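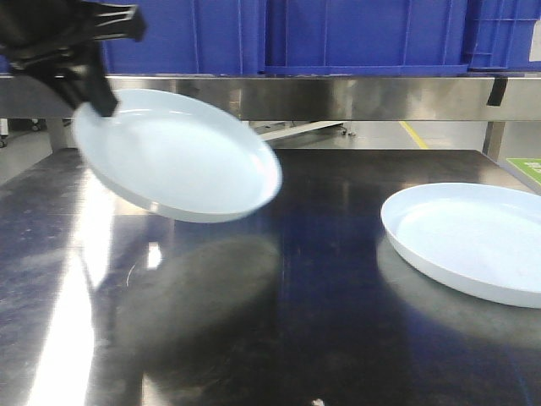

Shared lunch in the Korora building: how it goes after the first months

In November we began the shared lunch in the ground floor kitchen, and several members have asked me to write how it is going. I am one of the people who cook, so please read this as the opinion of a cook.

The idea came from the tenants of the Ostia corridor, who were tired of eating sandwiches at their desks. They proposed that one office cooks for all who sign the list, and the next time another office does it. We have now 21 names on the list. On a normal day fewer people come, as some are with clients or working from home, and this is no problem if they remove their name before 8 in the morning. After this hour the shopping is already done and the share must be paid.

The food is simple. Soups with beans have been the most popular, and also the rice with roasted vegetables that the Pomport office makes, which they have now cooked so often that they are asked for the recipe in the elevator. They promise to put it on the kitchen door. The fish soup divided the opinions. I liked it very much, but the smell stayed on the stairs until the evening, and the second floor has requested politely that fish is cooked only when the windows can be open.

The price is still the same as at the beginning. We pay together for the shopping, and the cooking office does not pay on its day. Oil, salt, onions and spices are bought in large quantity from the Mac Suibhne shop on the corner, and they deliver them to the back entrance. Please do not take these things home. If you need an onion, ask.

About the hour we had a long discussion. Some wanted to eat at 12, others much later, because their calls with other countries fall in the middle of the day. For the moment we serve at 12 and keep a covered pot on the low flame for those who come after. Whoever takes the last portion turns off the flame. It happened two times that the pot was forgotten, and the second time the lentils were burned so hard that the pot needed a night in water with soda.

Dishes are washed by the people who ate, each person their own, and the big pots by the cooking office. Please dry the plates before they go back on the shelf, as the wood there has begun to swell. We also ask that you scrape the leftovers into the compost bucket and not into the sink. The drain is old and it was blocked already once this winter.
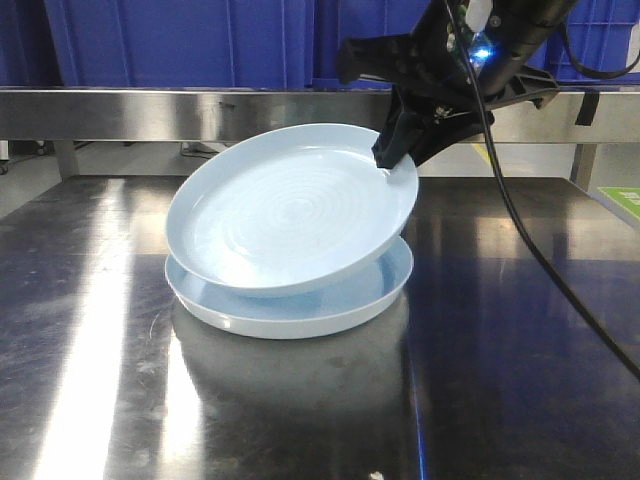

Not all members are satisfied with the washing rule. A reader from the top floor wrote to us that washing one by one makes a long line at the sink, and that it would be faster if 2 people washed for the whole table and changed each day. The same reader asks for a second drying rack. We will try this system during the next month and then ask everybody at the table.

The list for the coming weeks hangs beside the refrigerator. There are still free days for cooking, and small offices can share one day together.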